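About us

Ganell is a small language school in Drerkby. We teach adults who have moved here for work, for family or for study, and who want to speak the language of the town with the people they meet every day. We are open the whole year except for three weeks in summer, and we have courses from the first words up to the level which is needed for most professional exams.

Our beginning

The school started in two rented rooms above a bakery on Jardine Street. In the first autumn we had 32 students and one timetable, which was written by hand on the door. Most of the students worked at the harbour or in the hospital, and they came after their shift, often tired, sometimes still in their work clothes. We learned very soon that a lesson at eight in the evening must be another kind of lesson than one at nine in the morning. We still plan our evening courses in this way, with more speaking, less writing and a real break in the middle with tea.

After four years the rooms above the bakery were too small and we moved to the old Lemivik building, where we still are today. Lemivik made buttons and buckles for many years, and older people in Drerkby still give directions by saying "next to the buttons". The building has high windows and stairs that make a lot of noise. We have seven classrooms on two floors, a small library, a kitchen for the students and an office where the door is open from half past eight in the morning.

Who comes to us

This year we have 155 students in the day courses and 86 in the evening courses. The youngest is eighteen and the oldest has grandchildren who already finished school. They come from many countries, and we do not divide the groups by country or by mother tongue. When a group has only one common language, and that is the one they are learning, they use it also in the break. We think a large part of the learning is done there.

Many of us teachers came to Drerkby as adults too. We remember how it is to stand in a shop and know the word for bread but not the word for slice. This does not make us better teachers by itself, but it makes us patient with certain mistakes, because we made the same ones and some of them we make still.

How we teach

A group has up to 146 lessons in one level, spread over the autumn and the spring term. In a normal week a day group meets four mornings and an evening group meets two evenings. We use a printed course book, but we leave it often. If the students have a letter from the tax office which they do not understand, they may bring it, and then we read it together. Private details can be covered with paper first.

We correct mistakes, but not every mistake at every moment. In the speaking lessons the teacher makes notes and comes back to them at the end, without saying who said what. In the writing lessons we correct everything, and the student writes the text a second time. Some students do not like this second writing. We have kept it anyway, and we would be sorry to lose it.
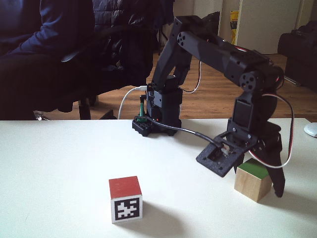

Homework is given in every course and takes half an hour on most days. We know that people with small children or two jobs cannot always do it. Please come to the lesson also without homework. It is better to come unprepared than to stay at home, and no teacher here will ask you for a reason in front of the group.

Pronunciation has its own lesson once a week. The vowels of this region are difficult, also for people who learned the language well in another part of the country, and we practise them with old weather reports, recipes and songs. You do not need to sing if you do not want to.

Outside the classroom

Every month we have one afternoon which is open for all levels. In September we walk through the town and read street signs, shop windows and the texts on monuments. In October we visit the market and each student must ask one question to a seller. In December there is a dinner in the kitchen – everybody brings a dish and a short written text about it, and the texts are collected in a folder that stands in the library. The folder from the first years is already quite heavy, and you are welcome to copy the recipes.

We also have a conversation table with neighbours from the town. They are not teachers and they do not follow a plan. They talk about gardens, football, prices and the bus that does not come. For many students this is the first time they speak for a whole hour with somebody who is not paid to be slow and clear, and the first evening can be hard. The second one is normally easier.

Fees and places

The fee is the same for all levels and can be paid in one sum or month by month. The course book is included, and so is the tea. If you lose your job during a course, please talk to the office early. We have a small fund for this situation and we prefer that it is used.

New groups begin in September and in January. Before you start, we invite you for a talk of twenty minutes and a short written test, so that we can find the right group. You cannot fail this test. If after two weeks the group feels too easy or too difficult, you can change it without cost, as long as there is a free chair in the other one.

How to find us

The entrance is on the yard side of the Lemivik building, through the green gate and then up the first stairs. The lift is at the other end of the yard; ring the lower bell and somebody from the office will come down and open for you. Bicycles can stand under the roof beside the gate. The bus stop Jardine Street is five minutes away on foot, and the last bus to the harbour leaves at twenty to ten, ten minutes after the end of the evening lessons.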